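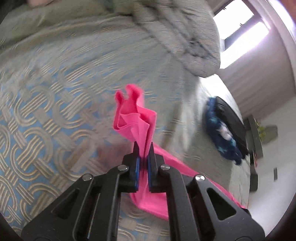 What is the Levatard night train, and can you really see the stars from bed?

It's a new overnight sleeper running from Endby up to the coast at Issa, with a glass-roofed carriage where the bunks face the sky, and on a clear night you lie there and look straight up at the lot.

Right, I've been refreshing the timetable page since breakfast and the first departures are up. April! They've gone for April! I had it down as a summer thing, so I'm extremely happy to be wrong.

Basics first. It leaves Endby at twenty to ten at night and gets into Issa in time for an early breakfast. 458 kilometres, one long stop in the middle, and they turn every light in the glass carriage off once you're past the last of the towns.

There are only 15 bunks under the glass. The rest of the train is ordinary sleeper compartments (which look lovely too, proper curtains and a little fold-down shelf for your tea), and everyone on board gets a turn in the roof lounge.

Price is 115 one way for a glass bunk, and that includes bedding, a hot drink and breakfast. I've paid more than that for a room over a pub car park.
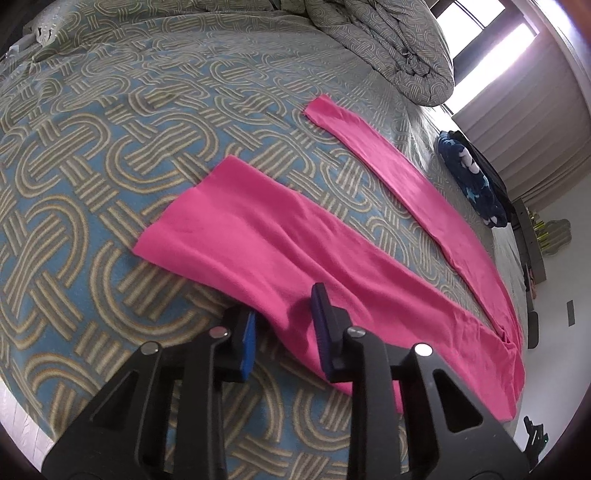
Posted by Night Trains and Porridge
Part two of the thread, 7.40 pm

Back again, kettle on, because you all asked about the middle stop. The train waits at Grukirance for a bit under an hour in the small hours and you're allowed off! There's a viewing platform up a short path behind the station, no street lamps anywhere near it, and the guard rings a bell when it's time to get back on.

I've been to Grukirance once, years ago, in daylight and in drizzle, and I still think about the view. The line climbs to 504 metres there, so you're up above a lot of the valley mist. In the dark with a clear sky it must be something else.

A few of you asked if it's worth going if it's cloudy. I'd still go. You're in bed, on a train, going to the seaside. The clouds can do what they like.

Which side to book: left-hand bunks going north. You get the sea first thing in the morning when the line comes down to the coast, and the right side gets mostly hillside until the last few minutes. Coming back it's the other way round.

What I'm packing: thick socks, a hat, a torch with a red setting so I don't annoy the whole carriage, and a flask. Oh, and an eye mask, as there are no blinds on the roof and the sun comes up whether you're ready or not.

Someone asked about bikes. Yes, but you have to book the space separately and there aren't many, so do it at the same time as your bunk. Dogs can go in the ordinary compartments and not in the glass carriage.

I'm going for the second week and staying two nights in Issa before the trip home. If you know a good place for chips near the harbour, please put it in the replies, I'm making a list and so far it has one café on it and I think that one shuts for the winter.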